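The Flat Fold: How a Housekeeping College Teaches the Care of Dark Cloth

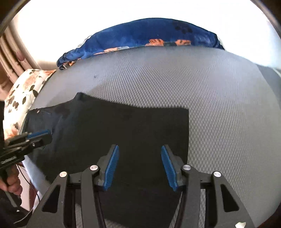 The textile care course at Tunstall House begins with a plain square of cotton and a table, and students are expected to spend their first afternoon with little else. The course has been offered by the Tralutora Institute for long enough that many of its former students now supervise linen rooms of their own, and its method has changed very little. A cloth is spread, its corners are found, and one side is held while the other is brought to meet it. Black cloth laid out on a grey mesh surface, with one edge apparently pinched or held down, shows the starting position that the Institute regards as the foundation of all later work. From that position a student may go on to napkins, aprons, tablecloths and, in the final weeks, fitted sheets.

Wondimu Birhane has directed the course since its last revision. He trained in hotel housekeeping and later managed the laundry of a large residential hospital, and he maintains that the two settings taught him different things. The hotel required a fold that looked well on a shelf. The hospital required one that could be opened quickly by a nurse with one free hand. The present syllabus attempts to satisfy both.

"A fold is a decision about how the cloth will next be used," Mr Birhane said. "We ask students to say where the piece is going before they touch it. If they cannot answer, they should go and find out."

The choice of dark cloth for early lessons is deliberate. White linen is forgiving of a crease that lies slightly out of true, particularly under strong light, and it has traditionally been the material on which staff are trained. Black cotton behaves differently. It gathers lint, it shows the mark of a careless iron as a shine that cannot always be removed, and its edges can be difficult to distinguish when several layers lie one on another. The Institute introduced it at the suggestion of Kelly Bickerstaff, who teaches the practical sessions and who had noticed that students trained only on white sheets were often at a loss when given a waiter's apron.

Ms Bickerstaff's sessions last 2 hours and are conducted largely in silence. Students work at a steady pace, and conversation is kept for the period afterwards, when the finished pieces are compared. She does not demonstrate a fold more than twice. Those who have missed a step are encouraged to unfold a finished piece slowly and read it backwards, which she considers the better lesson in any case.

Her instructions for a rectangular cloth are brief. It should be laid with its longest edge towards the person folding. The surface should be smoothed outwards from the middle with the flat of the hand. One corner is secured first, and the opposite edge is then drawn away from it until the cloth lies straight but is not stretched. Any ripple found at this stage is worked towards the nearest edge. Only then is the first fold made, and it is made edge to edge, with the corners matched before the crease is pressed.

Students frequently wish to press the crease as they go. Ms Bickerstaff discourages this. A crease set too early will pull the upper layer to one side, and by the third fold the error will have doubled.

The work surface receives nearly as much attention as the cloth. Polished tables were used at Tunstall House for many years, and they were handsome, but lightweight fabric slid across them at the least touch. Students compensated by leaning on the cloth with a forearm, and the habit proved hard to correct. A surface with some texture gives a modest grip, so that the lower layer remains where it has been placed while the upper one is turned. The Institute now recommends a finely textured covering for anyone who folds regularly, whether in a linen room or on a kitchen table at home. It should be brushed before each session, and more often where dark pieces are being handled.

Height also matters. The recommended level is slightly below the elbow, and a worker who must stoop is advised to raise the table. Neville Staniforth, who inspects linen rooms for the Institute, reports that this is the fault he records most frequently. In older buildings the folding table is commonly whatever table was left over from another purpose, and staff have grown used to it.

Mr Staniforth's visits form the basis of an annual report that is circulated to member establishments each October. His most recent inspections took in 22 linen rooms, ranging from a country hotel to the laundry of a boarding school. He found the general standard good. Shelving was sound in most of the premises, labels were legible, and the rotation of stock was better understood than it had been previously. His criticisms concerned dark items, which were often stored at the bottom of a stack beneath white ones and were consequently marked with pale fibres when they were wanted.

The report recommends that black and navy pieces be given a shelf of their own, with the folded edge facing outwards. It advises against plastic covers, which hold moisture, and suggests a clean cotton sheet laid over the stack instead. Where space is limited, a single closed drawer will serve.

The business of washing is dealt with in a separate module under Lucrezia Lombardi. Ms Lombardi came to the Institute from Skestach, a commercial laundry whose contract work consisted largely of restaurant uniforms, and she has firm views on the treatment of black cotton. Garments are turned inside out. The water is cool and the load is moderate. Items are removed promptly when the machine stops and shaken once, firmly, before they are hung. She is opposed to the practice of drying dark cloth in direct sun, even for a short time.

"People will say that the dye was poor," Ms Lombardi said. "Sometimes it was. More often the cloth has been left on a line by a south-facing wall all summer, and it has gone brown along the fold where it hung."

Her students are required to keep a record of one cloth throughout the course. It is washed, dried, ironed and folded each week, and its dimensions are written down on every occasion. The exercise is not popular. Several former students have nevertheless written to say that they continued the record after leaving, and one sent in a notebook covering 5 years in the life of a set of table runners.

Among the establishments that have adopted the Institute's method in full is Kovska, a restaurant and guest house whose dining room is dressed entirely in black. Its linen store holds roughly 500 napkins, together with the tablecloths and a smaller number of runners. Kieran Sowerby, the house manager, sent two of his staff to Tunstall House after a difficult season in which, by his own account, more napkins were being returned to the laundry for creasing than for any stain.

The remedy was largely one of sequence. Napkins at Kovska had been folded directly into their final shape and then stored, so that the most complicated creases were under weight for the longest time. They are now kept flat, folded only in half and half again, and are dressed into shape on the afternoon they are to be used. Mr Sowerby had expected this to take longer. He has found that the time is much the same, although it falls at a less convenient hour, and the rota has been altered to allow for it.

He has also retained the Institute's rule that large cloths be folded by two people. The pair stand at opposite ends, and one is named as the holder. The holder's corners remain still while the partner walks forward with the other end. It is a simple arrangement, and it removes the small tugging contest that occurs when both people attempt to lead. New staff are always assigned to hold before they are permitted to walk.

At Tunstall House the same rule applies, and the last assessment of the course is conducted on a banqueting cloth folded in pairs. Marks are awarded for the straightness of the edges, the cleanliness of the surface and the ease with which the cloth can afterwards be opened along a table. Students are told their partner on the morning of the assessment. They may practise together until noon, when the cloths are collected, shaken out and returned to the table unfolded.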